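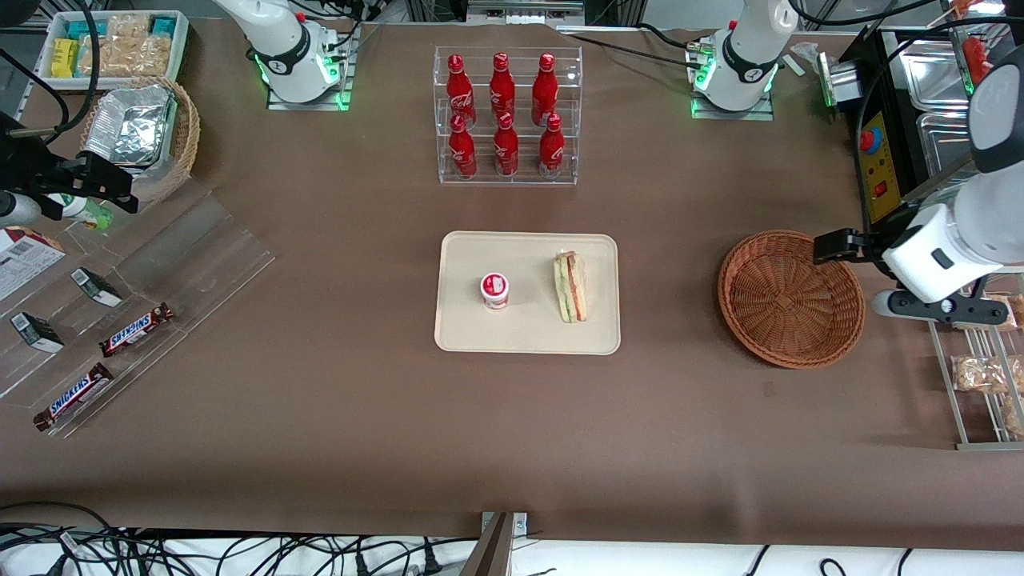
Round wicker basket and beige tray on a brown tabletop.

FOR IMMEDIATE RELEASE

Gesatach to Open Basket and Chair Seat Repair Counter in Jarwood

JARWOOD, 18 February 2022 — Gesatach, the Jarwood housewares store, is opening a repair counter for baskets, cane seats and rush seats. It goes by the name Curura and takes up the old paint-mixing corner at the back of the shop. Doors open at the end of the month. Walk-ins welcome, no purchase needed, and it does not matter where the basket came from.

The counter will take in wicker, willow, rattan, splint and seagrass. Laundry baskets, bread baskets, log baskets, bike baskets, pet beds, picnic hampers with the lid gone. Also chairs, if the frame is sound. Loose frame joints will be looked at case by case and may be sent on to a joiner.

"People come in to buy a new one and they tell me about the old one," said Mounir Ouali, owner of Gesatach. "The handle went, or the dog got at the rim. The rest is fine. And I have been selling them the new one, because what else was I going to do, I can't weave. So now there's someone in the store who can."

That someone is Toivo Hakala, who has been repairing seats and baskets out of his garage and will now work from the Curura bench full time. Hakala learned on fishing creels and still does them. He will take the smaller jobs at the counter while the customer waits and keep the bigger ones on the shelf behind.

"Most of what I see is the rim and the base," said Hakala. "Rim goes where you grab it. Base goes where it sits on a damp floor. The sides hardly ever. If you bring it in when the first stake snaps I can slip a new one in next to it and you'll have trouble finding it again. If you bring it in after a winter on the porch, well, we'll talk."

WHAT IT COSTS

Small repairs start at $15. Covers a snapped stake, a lifted rim wrap or a loose handle on a basket that can be carried in one hand. Anything bigger gets a written price before work starts. Cane seats are priced by the hole, rush seats by the width at the front rail. Pre-woven cane panels (the sheet kind, held in a groove with spline) are a flat price posted at the counter.

No charge to have something looked at. If it isn't worth fixing Hakala will say so and you can leave it with him for parts or take it home again.

Turnaround for shelf jobs is 2 weeks in most cases. Hand-caned seats take longer, there is no way around it. Customers will get a phone call when the job is ready, and another one if it hasn't been picked up.

MATERIALS

Willow and reed for the counter will come from Kun, a grower and importer that already supplies the store's own basket line. Kun is sending an opening stock of some 1,000 willow rods, sorted by length, in buff, white and brown. Round reed, flat reed and seagrass cord come in coils. Rush is the paper fiber kind unless a customer asks for natural bulrush, which has to be ordered and costs more.

Color matching: new willow is lighter than old. It darkens with age and light, and on a basket that's used every day it will catch up on its own. Staining is available on request but Hakala would rather not on anything that holds food. Painted baskets can be repaired but the patch will be left bare, the counter does not do paint.

Small quantities of all of the above will be on sale at the counter for people who want to do thier own. Ask for cutoffs. They're cheap.

BEFORE YOU BRING IT IN

Empty it. Shake it out over the grass, brush the weave with a dry paintbrush or an old toothbrush. If it's been in a shed or a basement please look for fine powder under the base, a sign of beetle, and mention it when you call. Those get bagged on arrival and kept apart from the rest.

Do not glue it first. Wood glue in the weave has to be cut out before anything else can be done and that adds to the price. Same for hot glue. Wire and tape are fine, they come off.

Keep the broken bits if you have them, even the short ones. They show the thickness and the original color, and a broken handle shows how it was seated.

For chairs, bring the loose seat frame only if it drops out. Otherwise the whole chair. Parking behind the store, the loading door will be propped open on intake mornings.

LOOKING AFTER WICKER

A few notes from the bench, free to reprint.

Dry heat is hard on it. Baskets kept on top of a radiator or next to a stove go brittle, then one day the handle comes away in your hand. A light misting with plain water now and then through the heating season helps unpainted willow and reed. Light. Let it dry somewhere airy, right way up.

Damp is worse. Never store a basket flat on concrete — a couple of strips of scrap wood underneath is enough. Line log baskets with burlap or canvas, wet bark will stain and then rot the base.

Don't lift a full basket by the rim. Handles if it has them, otherwise one hand under.

Cane seats: no standing on them, ever, and no kneeling either. A sagging seat that hasn't broken will often tighten up if you wet the underside with a warm cloth and leave it overnight. Underside only, the top has the shiny skin on it and won't take up water. Paper rush must not be wetted at all.

CLASSES

Hakala will teach 2 evening classes in the spring, one on rims and handles and one on pre-woven cane panels. Places are limited by the size of the bench. Sign-up is at the counter in person to begin with, online to follow once the page is working. Tools supplied. Bring an apron and expect wet sleeves. Students in the cane panel class should bring a chair that needs doing, call ahead if unsure wether it's the right type.

A class on hand caning has been asked for. Not this season.

OPENING DAY

Free assessments all day, first come first served. Hakala will be reseating a child's rocker at the front of the store through the morning and doesn't mind questions. Coffee and cardamom buns until they run out. Repairs left on opening day get a dated ticket, please hang on to it.

The store's regular housewares, linens and kitchen departments stay open as usual. The paint-mixing service has ended, leftover base and colorant is marked down by the registers.

ABOUT GESATACH

Gesatach is an independent housewares store in Jarwood selling baskets, kitchen goods, table linens, brushes and storage. Curura is its repair counter, located inside the store at the rear.

MEDIA CONTACT

Mounir Ouali, owner, Gesatach, Jarwood. Interviews with Toivo Hakala by arrangement, afternoons preferred. Photos of finished repairs available on request from next week.

###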